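Best surface to eat on at a craft table without ruining the cutting mat?

Posted in Home & Hobby > Sewing and Paper Crafts

kiltance_quilts

I live in a one bedroom apartment and my sewing table is also my dinner table. I have a green self-healing mat that covers most of it and I leave it down all the time, as it's a pain to store flat. Lately I've been eating right on it. Last week I set down a hot soup bowl and now there's a raised spot near the middle that my ruler rocks on. The mat is a Larnix, almost 5 years old, and I don't want to buy another one if I can avoid it.

Two things I'd like to know. Can the raised spot be flattened? And is it okay to keep using the mat under dishes if they aren't hot, or should I be taking it up every time? I cut mostly cotton, some paper, with a rotary cutter.

3 replies, sorted by oldest

tetteh_lane

Heat is what does it. These mats are soft plastic in layers and they move when they get warm. Mine got a wave in it from sitting by a window in October, and that wasn't even direct heat, just afternoon sun.

For the bump, try this before you give up on it:

1. Clear the table and wipe the mat on both sides with cool water and a drop of dish soap. Let it dry all the way.

2. Lay it on the hardest, flattest thing you own. A tile floor is better than a wood table if the table has any dip in it.

3. Put a clean towel over the raised spot and stack books on it. Leave it overnight at least. I left mine from Thursday to the end of the weekend.

4. Check it with a long ruler. If you still see light under the ruler, turn the mat over and do it again.

Don't use an iron or a hair dryer unless you're ready to lose the mat. Some people have luck with it. I made mine worse.

As for dishes, a cool plate is fine. I do it all the time with a square one that has a little rim to keep crumbs in.

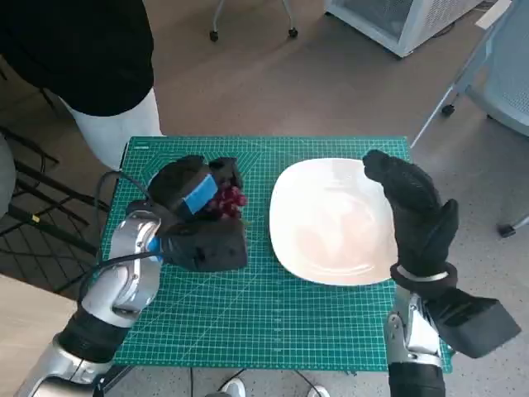 5. Wipe the mat again before you cut. Grease gets into the old cuts and then it gets onto your fabric, and you won't see it until the piece is pressed.

nover204

just get a second mat, one for food one for cutting. they go on sale all the time. or eat on the couch

paperandpins

The steps in the first reply are good. I'd add a few things on the dish side of it, having shared a table with a cutting mat for years.

Weight isn't a problem. Heavy stoneware won't hurt the mat. Grit on the bottom of it will. Turn your bowls over and run a finger around the foot. If it feels like sandpaper, it will scratch the printed lines off over time. You can smooth the foot with wet 600 grit sandpaper. Do it at the sink and rinse well.

Bowls are harder to deal with than plates because people put hot food in them. A thin bowl passes heat straight down. I put a cork trivet under any bowl with hot food in it, but a white bowl with just some red fruit in it can sit right on the mat.
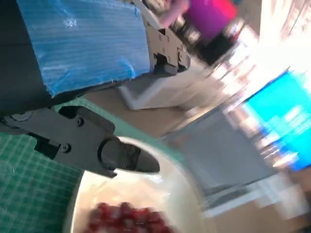

What to put between the mat and your dinner

Cork: works well, cheap, sheds a little when it gets old. Shake it out over the trash and not over your fabric.

Folded cotton towel: fine for warm dishes, not for anything straight off the stove. Needs at least four layers.

Silicone: blocks heat okay if it's thick. The thin ones don't do much.

Glass cutting board: I used one for a while and went back to cork. It slides on the mat.

If the bump doesn't go down, you can still use the mat. Mark around the spot with a washable pen and cut on the other half. If you need the full length for strips, then yes, it's time to replace it. Save the old one and trim it down for a small mat to go next to your machine. A utility knife and a metal ruler will get through it in several passes.

kiltance_quilts

Thank you. It's on the bathroom floor under a stack of cookbooks now. I checked my bowls and two of them are pretty rough on the bottom, so I'll pick up some sandpaper. Will post again if the bump comes back.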